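Two grippers, one cup
28/12/2023

Dexter Layug asked me last week which gripper I'd keep if I could only keep one. I've had the Wandon and the Vatelent side by side since July and kept putting off an answer, so I spent the quiet days after the holiday running the same pick on both.

The job was simple. Go to a cell, close on a cup, lift, move over one cell, set it down. I ran it 41 times per gripper at the same speed, then 8 more with the force turned down.
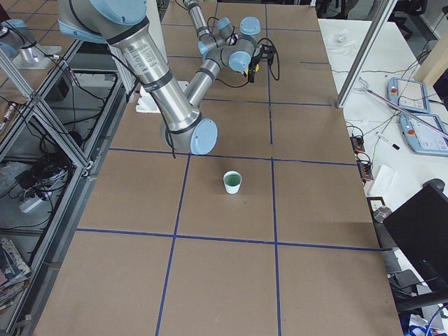

The Wandon is the easier one to set up. You type in a width and a force on the pendant and it does what you typed. The Vatelent wants its own settings page and a restart after most changes. I taught all the positions from the tape lines – each tan cell gets a number in the program, and a cup goes near a crossing so I can find the spot again by eye. Paper cups are a fair test of force. Too much and the rim folds, too little and the cup slips on the way up.

At low force the Vatelent was better. It closes slower near the end of its travel and the rims stayed rounder. The Wandon dented more of them, and Rok Vukčević thinks that's the finger pads and has offered me a softer set.

Cables are still my main complaint with both. I've rerouted them twice and they want another clip near the wrist.
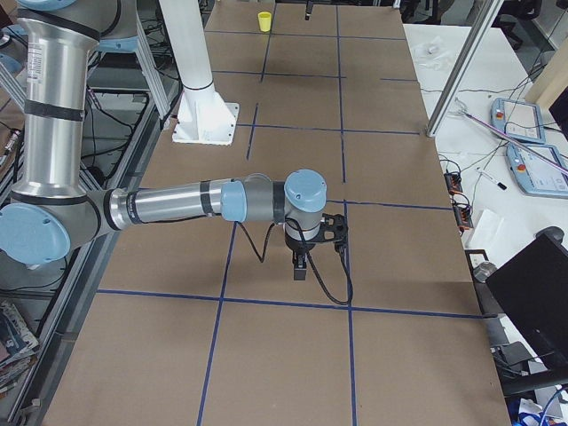 Can you run both grippers from the same program?

Only the motion part. The open and close commands are different, so I keep those in a small subroutine for each gripper and call whichever one I need.

Dexter, I'd keep the Vatelent. I'll try Rok's pads on the Wandon before I put it back in its box.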